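**Subject:** Re: Wrist view in the sim cell drifting away from the real one
**From:** Finbarr Rafferty
**Date:** Sunday, September 7, 2025

Hello all, and thanks to everybody who wrote in over the weekend. I'm going to answer Dwivedi's message in pieces, and I apologize in advance for the length. My wife says I can't write a postcard without a second postcard.

> We've got the Kisora cell running in simulation now and the arm moves fine, but I don't trust the wrist camera at all. On the real cell we had the jaws nicely placed in view. In sim they look too far in on one side, or maybe too high, I can't tell with the bin and the parts in the way. I've been nudging the camera mount by hand and reloading, and I think I'm making it worse. Is there a sensible order for doing this? Also, the jaw opening doesn't match the number on the controller.
>
> Dwivedi

First off, please stop nudging! I say that with love. I spent most of January nudging the same mount in our own cell and ended up with a file full of offsets that I could no longer explain to anyone, myself included. Put the mount back to whatever came with the cell file and start from there.

The next thing I'd do is take everything out. Bin, parts, table, fence, the lot. You mention the bin being in the way and I think that's most of your trouble, as your eye keeps measuring the jaws against the bin edge and the bin may be wrong too. Load the arm and the gripper with nothing else, send the arm to its home pose, and open the jaws all the way. Then look through the wrist camera and leave it alone for a minute while you have a good look.

You want one finger in each bottom corner, with the tops of the two fingers level with each other and the same amount of each one showing. If one corner has more finger in it than the other, the mount is shifted sideways (or the camera is turned a little on its upright axis, and those two look awfully alike). If one finger sits higher than the other, you've got roll. Fix the roll first. I did it the other way around and had to do the sideways shift all over again. 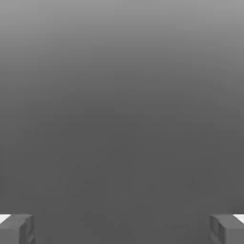
Once the roll is gone, check the inner faces of the fingers. With the camera centered you should see a thin sliver of the inside face on both, and the slivers ought to match. That's a much better test than the outer edges, which may run out of the view and tell you nothing. I hold a paper ruler up to the monitor for this. Bastis laughed at me when I admitted it on the list last time, and then wrote to me privately to ask which ruler.

Now for the jaw opening. The controller on our Kisora cell reads 1,000 at fully open, and that is plain counts and has nothing to do with millimeters. In the sim file the fingers are two separate sliding joints, and if you feed the whole opening to each of them you get double what you asked for. Halve it before you send it. Mine was wrong in just this way, and I had already ordered a new set of finger pads before I found it. They're still in the drawer if anybody wants them.

After that, close the jaws and open them again 8 times and compare the last view with the first. If the fingers have crept, look at the joint stops in the gripper file before you touch the camera. Ours crept a tiny bit, and the culprit was a stop that somebody had copied over from the old Ikar gripper. It was on line 1,318 of our file, and I don't suppose it'll be on the same line in yours, but search for "upper" and you'll come across it soon enough.

Only then would I bring things back, one at a time. Table first, check the view, then the bin, then the parts. Save a copy after each one. I keep mine in a folder with very dull names and I've been grateful for it more than once.

One question back to you, Dwivedi. When you say the real cell was "nicely placed," do you still have a saved picture from its wrist camera at home pose with the jaws open? If you do, set the two side by side before you change any of the lens numbers. I've left the lens out of this message on purpose, as it's a whole other evening, and I'd like to know the mount is right before we get into it.

I'm away from the cell until Tuesday but I'll have mail.

All the best,
Finbarr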